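4. Connecting the Honov box to your network

Read section 3 first if the box is not on the wall yet. Easier to do the screws before the cables, much easier to see the labels as well.

You need: the box, its power supply, one network cable, your router, a phone or laptop. Small screwdriver if the flap is stiff.

Before you start

Check where the router lives. The box wants to be in the same room if possible. If not, a longer cable is fine, just don't run it under a carpet where people walk or through a door that shuts on it. Flat cable works for skirting boards.

Check for spare ports on the router. All full? You need a small network switch, see section 9.

Caution: don't plug the power in first. Cable first, then power. If you did it the wrong way round, pull the power, wait, start again from step 1.

4.1 Wired set-up

1. Open the flap on the underside. Two sockets. The one marked LAN is the one you want. The other is for the Uteck door sensor and looks nearly the same.

2. Push the network cable into LAN untill it clicks. No click, no connection. Give it a light tug, it should stay put.

3. Other end into any numbered port on the router. Not the one marked WAN or Internet, that one is taken by your line.

4. Feed the slack through the slot in the flap. No tight bends near the plug.

5. Power supply in, switch on at the wall.

6. Wait. Light goes red, then amber, then green. Don't press anything while it is amber.

Note: first start takes longer than later ones, the box fetches its updates. Leave it alone, make tea.

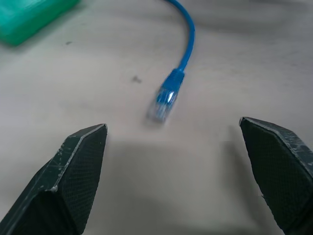 Farkas

A word on cables. Any ordinary network cable will do, colour makes no difference. The clip on the plug matters a lot more. If the clip has snapped off the plug will still go in and may even work for a day or two, then slide out when somebody hoovers. Bin it or get a new plug put on. Same goes for a split outer cover.

Don't use a telephone cable. The plug is narrower and will go in the socket, but it won't do anything and can bend the pins.

4.2 Naming the box

1. On your phone or laptop, join your home network as normal.

2. Open the Ristberg app. Choose Add, then Box.

3. Type in the code from the sticker inside the flap. Take a photo of the sticker first if the box is up high.

4. Give it a name. Plain is best - Hall, Landing, Shed. You can change it later but the old name stays in the log.

5. Choose a new password when asked. At least 8 characters. Write it down somewhere that is not the box.

6. Press Save and stay on the page till it says Done. Closing it early means doing the lot again.

4.3 If it doesn't go green

Red and stays red: no power or not enough. Use the supply that came with it, not one from a drawer.

Amber for ages: box has power but can't see the router. Check both ends of the cable. Try another port, then another cable. Restart the router last.

Green but the app can't find it: phone is probaly on mobile data or on the guest network. Switch to the main one.

Flashing green: updating. Leave it.

Error 243 in the app: code typed wrong. The letter O isn't used on stickers, it's always a zero.

Error 461: box already registered to another account. Second-hand ones do this. The previous owner has to remove it from their app, a reset won't clear it.

4.4 Starting again from scratch

Caution: this wipes the name, password and all timers. Nothing on the box can be got back afterwards.

1. Power on, light green or red.

2. Hold the small button next to the LAN socket for 7 seconds. Light goes off.

3. Let go. Wait for amber, then green.

4. Back to 4.2.

Note: door sensors have to be paired again after a reset. Section 6.

Boxes with the older flap (screw in the middle) need the December update before timers will work. It comes down by itself once the box is online, check under About in the app.

Next: section 5, setting timers.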